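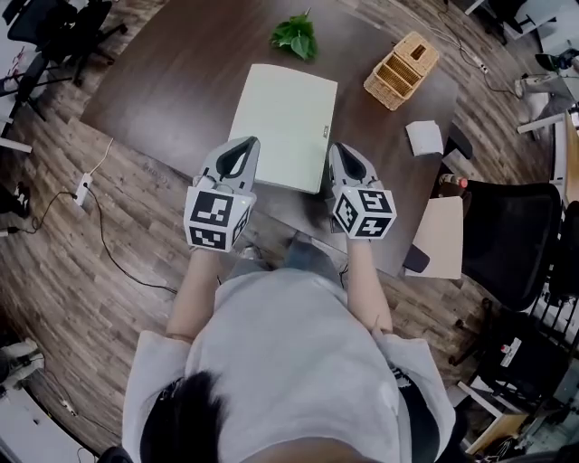 A dark brown wooden table, from above.

How to Clean and Re-Oil a Wooden Table

Updated March 3, 2023

These steps are for a solid wood table with an oil finish. If yours has a hard, glassy coating that water beads up on for hours, it is probably lacquer or polyurethane, and oil will sit on top and stay sticky. To check, put a drop of water in a spot that gets a lot of use and leave it for ten minutes. On a worn oil finish the drop soaks in and leaves a darker patch. On a sealed finish it wipes off with no change. Try the underside as well if you are unsure, but remember that the underside often got fewer coats at the factory.

What you need

A bucket of lukewarm water
Mild dish soap
Four or five cotton rags, no lint
A fine sanding pad (I use the gray Dirkix one)
Furniture oil for indoor use
Nitrile gloves
A metal can with a lid, for the used rags

I have been using Orkska clear oil for the last few tables. It goes on thin and doesn't turn yellow as fast as the linseed oil I had before. Any indoor furniture oil will do the job. Buy a small can. For a table that seats six, 200 ml is enough for two coats with some left over.

Cleaning

Clear the table and brush off the crumbs, including the ones in the joints. Mix a small squirt of soap into the water, wring a rag out well, and wipe along the grain. Change the water when it turns gray. Go over the whole top again with plain water and dry it right away with a clean rag.

Old candle wax comes off with a plastic scraper. If a film of wax is left, rub it with a rag and a little mineral spirits. Open a window first.

Let the table dry overnight. Wood that looks dry on the surface can still be damp in the pores, and oil won't go in evenly.

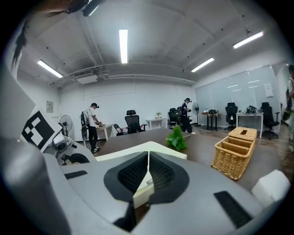
Sanding

The wash will have raised the grain a little, so the top may feel rough. Rub it down lightly with the fine pad, always along the grain. You are only knocking off the fuzz. White rings from cups usually sit in the finish and come out at this stage. Black rings have gone into the wood itself and need coarser paper, or you can live with them.

If you do use coarser paper on one spot, work out to the full width of the board. A sanded circle in the middle of a board will show up as a pale patch once the oil is on.

Vacuum the dust with a brush attachment, then wipe with a barely damp rag.

Oiling

Stir the can. Don't shake it, as that puts bubbles in. Test a bit on the underside first to see how dark the wood goes.

Pour a little oil on a rag and spread it thinly along the grain. Do the underside first if you plan to do it at all, then the edges, then the top. Leave it for 15 minutes. If dry-looking patches appear, add oil there.

Now wipe off everything that hasn't soaked in. Use a fresh rag and press firmly. Most sticky tables got that way from oil left on the surface. Look across the top toward a window and wipe again wherever you see wet shine.

Wait a day and do a second coat the same way. It will take much less oil than the first.

The table can be used with care after the second day, but keep water, hot dishes and tablecloths off it for 7 days.

The rags

Rags with oil on them can heat up and catch fire without a spark. Put them in the metal can, cover them with water and close the lid, or spread them flat outdoors until they are stiff. Never leave them in a pile.

How often

Once a year is fine for most kitchen tables. I do mine in May, when the windows can stay open. A desk can go two years. Repeat the water drop test if you aren't sure.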